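3.2 Serving practice and portion estimates

The Flornham household survey asked people to report what they ate at home over a single day, along with how it was served. Of the households contacted, 461 returned a complete diary. The diary had been tested in April and changed in two places before the main mailing. The question on leftovers was moved ahead of the question on second helpings, and the word "bowl" was replaced with "dish or bowl" after several people in the test group said they did not own what they would call a bowl.

Our main interest in this section is soup, stews and other wet dishes, which are poorly recorded in most diary studies. A slice of bread can be counted. A helping of lentil soup is harder to report, and people tend to fall back on the utensil they had in their hand. In the completed diaries, spoonfuls were the most common unit for side dishes and sauces, ahead of cups and millilitres. Very few respondents weighed anything, although a kitchen scale was offered on loan.

The trouble with the spoonful is that it has no fixed size. Flat-bottomed ceramic soup spoons hold more than a metal dessert spoon, and they are filled differently, often close to the rim. Respondents who used them regularly wrote "one spoon" in the same way as respondents who used stainless steel cutlery. We therefore added a follow-up form on utensils, sent only to households that had used the word "spoon" without any other measure. Ceramic spoons were reported mainly by households that cooked noodle soups or congee at least once a week (Figure 4).

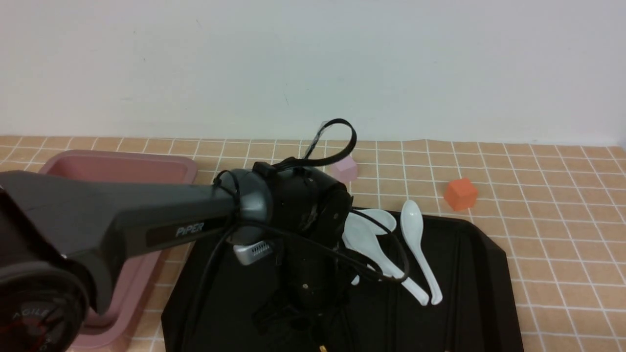
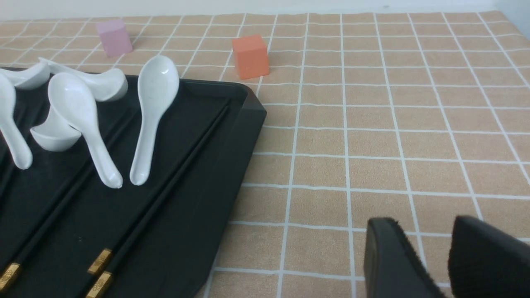 Figure 4. Spoons and a black tray on a tabletop.

Commenting on a draft of this section, Lerato Jacobs asked whether the follow-up form might itself have changed the answers, as a person who has just been asked about the size of a spoon is likely to think harder about how full it was. She suggested that the second round of diaries be treated as a separate set and not pooled with the first. Her other point was that children's portions are usually served by an adult, so the spoon named in the diary may be the serving spoon and not the one the child ate with.

We accept the first point and have kept the two rounds apart in the tables that follow. On the second, the diary gives us little to work with. It asked who prepared the meal but did not ask who served it. Where a diary covered a child under ten, we have marked the portion as uncertain and left it out of the energy estimates. This removed 27 diaries from the analysis of wet dishes, though they remain in the counts of meals per day.

Energy estimates were made using the Dralov tables, with local recipes substituted where the household had supplied one. The mean daily estimate for adults was around 2,000 kilocalories before correction for spoon size. The correction raised the estimate in households using ceramic spoons and made almost no difference elsewhere. The intervals shown are at the 95 per cent level and do not allow for error in the recipes themselves, a matter we return to in Section 5.

One further limit should be noted. Diaries were filled out in the evening, in many cases after 9 p.m., and lunch was often recorded in fewer words than dinner. Soup eaten at midday away from home was sometimes entered with no quantity at all. We did not fill these gaps with averages. They are reported as missing, and the share of missing quantities is given by meal in Table 6.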